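# The Small Pleasures of Washing Up Away From the Sink

My grandmother washed dishes at the table. She had a perfectly good sink, deep enough to bathe a toddler in (and it was used for that too), but after the midday meal she would set a wide basin down on the wood, pull up a chair, and do the plates sitting down, talking the whole time. I thought every family did this until I went off to college and a roommate looked at me as if I'd proposed doing laundry in the hallway.

I've been thinking about her table since September, when I started asking people how they do their dishes. I wanted to know about the sponge they reach for, the order they go in, where the wet things wait. People have opinions! I had letters from cousins, from old neighbors, from a retired ferry cook named Fuad Wubshet who wrote me two full pages on bowls. And nearly everyone who washes at a table ends up with some version of the same arrangement, with one wide round vessel for the dirty things and a smaller tray at the side for the sponge.

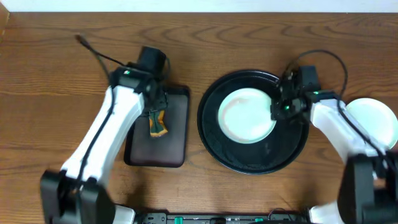
## A place for the sponge

I never had a sponge tray. My sponge lived wherever I'd last dropped it, which was usually under something. Elba Ojeda, who taught me to bake and a good deal else, was appalled by this. She keeps hers on a shallow tray with rounded corners, always to the left, and she can find it with her eyes on the television.

Dark trays are kind to a table, too. They hide the tea stains and the odd rust mark, and a raised rim catches the drips before they reach the grain. If your table is old wood with a bit of figure in it, as mine is, you'll want that rim. I paid 17 dollars for mine at Godoy, the secondhand place by the bus station, and then spent a happy half hour in there looking at gravy boats I had no use for.

Color is worth a thought as well. I like a green sponge with a bright edge, purely because I can spot it from across the room, and because Elba's is green and I am a copycat.

## Sauce, and what to do about it

Most of what we scrub is sauce, when you come down to it. A streak of red across a yellow plate is supper's signature, and it has a way of drying on while you're still at the table telling stories. Valentina Urrutia, my neighbor two doors down, puts her plates straight into the basin as people finish and lets them sit with a splash of water while she makes the coffee. By the time the cups come out, she says, half the work is done.

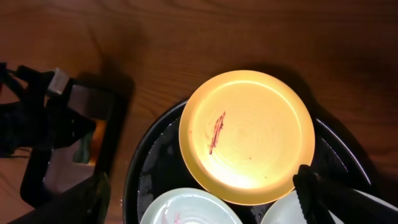
I used to be a scrubber. I went at everything hard and in circles, and wore the shine off a set of Flelard plates my aunt had given me (I still feel bad about those). Valentina goes lightly, from the rim inward, and turns the plate with her other hand. It looks lazy and it works beautifully. Tomato is the stubborn one, and on pale bowls it leaves that pinkish blush that you only notice after you've put them away. For that I use baking soda and a little patience, and if the blush is still there on Tuesday I decide that it's part of the bowl.

Plates are a different matter from bowls, and Fuad is firm that they should be kept apart. In his galley he washed for 37 people at a sitting, in weather, and he says a bowl under a plate is a plate on the floor. I do mine flat things together, overlapping a little like fallen leaves, so that I can slide out the next one without lifting the rest. Mixed colors don't bother me in the least. A yellow plate beside a couple of mint-green ones makes the chore feel almost like laying out a dessert table.
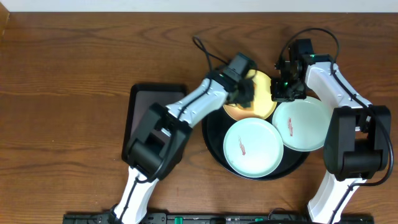
## Two hands, two jobs

One hand holds and the other hand cleans. My grandmother said this about dishes and also about raising children, and I've never been sure which she meant first. The holding hand belongs on the rim, with the bowl tipped so that you can see right down into it, and the cleaning hand keeps the sponge and never puts it down until the last spoon.

Tipping is what I had wrong for years. I held my bowls level and swabbed around blindly, and then found the leftovers at breakfast. Pacita Macapagal showed me how to tilt one over the tray so the light falls in along the bottom, where the sauce collects – and now I can't do it any other way. 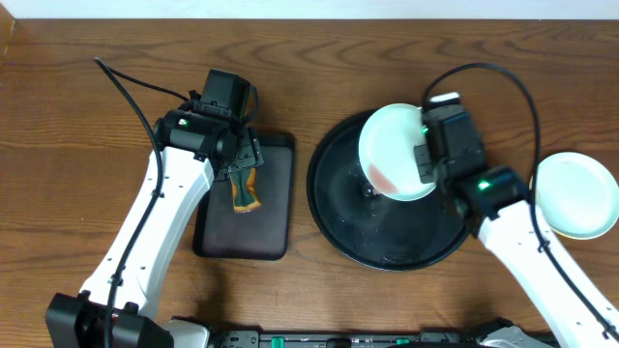 **READERS' TABLES**

*Faith Temba writes:* "We have a sink, but the kitchen is narrow and three of us can't stand in it. So the basin goes on the dining table and everyone gets a job. My son is on sponges. He is six and takes it very seriously."

*From Pacita, who couldn't resist adding a note:* "Please tell people to fold a towel under the basin. Mine is an old Arby one, as thin as paper, and it has saved my table many times over. And change the water sooner than you think you need to."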